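Fludholm gripper: right finger closes late, soft packs slip or crush

basin_rim
Posts: 14
2nd January

Hand-held Fludholm two-finger unit, Cotex encoder on the drive side, blue ridged pads. Up to 2,891 cycles both fingers met in the middle. Now the right finger lags on closing and the left does all the pushing. Rigid boxes survive it. Soft packs get shoved sideways and either drop or crease. Recalibrated twice, no change. Firmware is current.

lukmont_user
Posts: 662

Pads. The ridges glaze over and the friction goes. Lukmont sells replacements. I change mine every 1,000 cycles.

torsion9

Disagree. Worn pads slip on both sides. A lag on one side is linkage play or a loose joint screw. Does it do the same thing unloaded?

basin_rim

Yes, same lag with nothing between the fingers. Pads still have clear ridges. Fingers open around a soft cigarette pack on the rim of a plastic basin, the kind of pick that fails most:

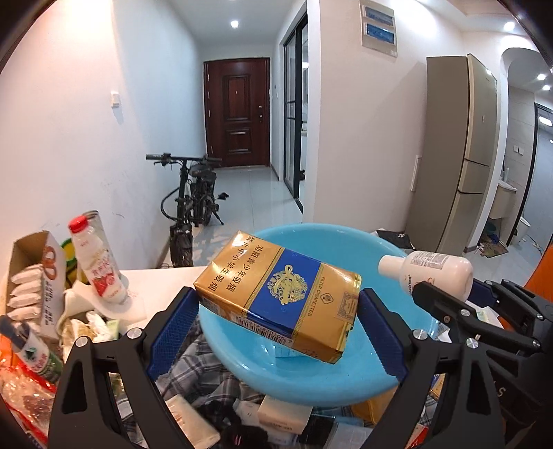 torsion9

1. Power off and take the battery out before you touch the linkage. These will close on a hand if the trigger line floats.
2. Hold the left finger and rock the right one by the tip. Any click you can feel is too much.
3. Check the two screws on each finger. If one turns without resistance, the thread locker has let go.
4. Repeat the unloaded close and log both finger angles.

lukmont_user

An object on a curved rim isn't a fair test. One edge is unsupported, so the pack tips at first contact whatever the fingers do. Repeat it on a flat surface before stripping anything.

torsion9

Fair for the slipping. It doesn't explain an unloaded lag.

basin_rim

Did step 2. Click on the right side, none on the left. Lower screw had backed out by half a turn. Refitted with medium thread locker, curing overnight.

bakalis_bench

Check the pivot bushing while you're in there. Ours (Bakalis arm, same finger set) had the same loose screw in April. We tightened it and the lag was back before 3,000 cycles. The bore had gone oval.

basin_rim

Lag is gone unloaded. Still a trace of click at the tip, so I've ordered a bushing. Flat-surface picks are next, then the rim again.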